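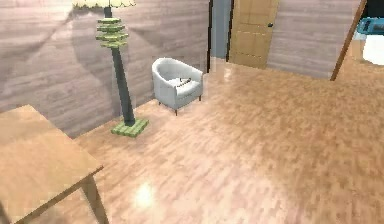
Ticket 807
Project: Grinoreo, instruction-following navigation in simulation
Component: Trurkow renderer, Lobo policy
Status: Resolved, monitoring
Opened: 4/24/18

Summary
The Lobo policy stops short of its goal in living room layouts with a glossy wooden floor. The evaluation team at Fakari asks whether the published success rate for these layouts should be withdrawn until the cause is known.

Steps to reproduce
1. Load the layout with the white armchair and the lime-green lamp base.
2. Set the start pose behind the table, facing the panelled door.
3. Issue the instruction "go to the door".
4. Run 101 episodes with the default seed list.

Expected result
The agent crosses the open floor and halts within the goal radius of the door.

Observed result
In 50 episodes the agent halted beside the table leg and reported an obstacle. The collision log was empty in each case. The remaining episodes ended normally.

Investigation
Entry 1. The floor mesh was checked for stray geometry between the table and the door. None was found.
Entry 2. Depth input was replaced with ground truth. The fault remained, and the depth branch was therefore ruled out.
Entry 3. Saliency maps were produced for the halted episodes. The highest values lay on the bright reflection near the table leg. The smaller shine at the foot of the door had little effect.
Entry 4. Floor gloss was set to zero and the full list was run again. Early halts fell to 2.

Cause
The training set was rendered with matt floors only. The colour branch had not met strong highlights and treated them as solid objects.

Resolution
Floor gloss is now drawn at random for each training episode. The policy was retrained from the same checkpoint, at a cost of around two days of cluster time. Results already reported for glossy layouts are to be marked as provisional - matt layouts are unaffected.

Outstanding
The two remaining early halts are not explained and have been moved to a separate ticket. Review is due in June.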